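How to Wash and Fade-Proof Your Denim Without Ruining It

I've been wearing the same few pieces of denim for years, and I learned most of what follows by doing it wrong first. My worst effort was a pair of black jeans that went into a hot wash with everything else I owned and came out the color of an old sidewalk. So if you've got a jacket or jeans you love and you'd like them to stay the way they are for a while longer, come on in.

First, how often? Less than you think. I wash my jeans after seven or eight wears, and jackets maybe twice a year, once in March when I stop wearing them under a coat and once in the fall. My friend Thiện Kim never washes his at all and swears by hanging them outside overnight. I've stood next to him on a train in summer and I have my doubts!

What you'll need:

A bathtub or a big sink
Mild liquid detergent (nothing with bleach or brighteners)
White vinegar
Two old towels
A padded hanger, or a flat place to dry things

Step 1. Empty the pockets and close everything up

Check every pocket, including the tiny one nobody uses. Then do up the buttons and zippers so the metal doesn't scrape the cloth, and turn the whole thing inside out. The outside is the part you want to protect, and most fading comes from denim rubbing against itself or against the drum.

Step 2. Treat the spots

Dab a little detergent on collars and cuffs and work it in with your fingers. A soft toothbrush is fine if you go easy. I scrubbed a coffee stain out of a knee once, really went at it, and ended up with a pale patch that I liked a lot less than the coffee.

Step 3. Soak in cool water

Fill the tub with enough cool water to cover the piece, swish in a spoonful of detergent, and push the denim under until it stops floating back up. Leave it for half an hour or so. If it's new and dark, add a cup of vinegar to the first rinse. People argue about whether vinegar does anything for the color. I can't prove it does, but it gets rid of that stiff, soapy feeling, so I keep doing it.

The water will probably turn blue the first time. Don't panic, and don't put your white shirts in there.

If you'd rather use the machine, go for cold, gentle, slow spin, with dark things only. I did it that way all through the year I lived in a place with no tub and everything survived.

Step 4. Rinse and press

Drain, refill, and rinse until the water runs clear (well, nearly clear). Then press the water out with your hands. No wringing! Twisting leaves creases that fade into white lines, and those lines are forever. Lay the piece on a towel, roll it up like a burrito, and kneel on it. Swap towels and do it again.

Step 5. Dry it out of the sun

Give it a good shake, pull the seams straight, and hang jeans by the waistband somewhere airy. Jackets go on the padded hanger, or flat on a rack if they're heavy. Skip the dryer. Mine took an inch off a pair of legs in one go.

Step 6. Smooth it out before you put it away

Once it's completely dry, turn it right side out and spread it on the bed. Run your hands down each sleeve from shoulder to cuff, tug the collar into shape, and flatten the pocket flaps if it has them. Do this and you'll hardly ever need an iron. 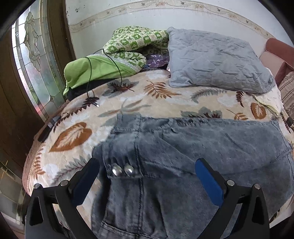

Acid-washed denim jacket laid flat on the bed, sleeve down the middle.

A word on acid wash and other pre-faded denim: the pattern is already in there, so you don't have to fuss as much about color. Keep the cool water anyway, and skip the vinegar if you like. Just don't try to bleach out a stain, because you'll get a new blotch that doesn't match the others. I've done that too.

For storage, fold jeans along the seams and change the fold now and then so you don't wear a line into them. Jackets do best on a wide hanger with a bit of breathing room on either side. If yours has a musty smell after months in the closet, hang it by an open window for an afternoon before you go to the trouble of washing it.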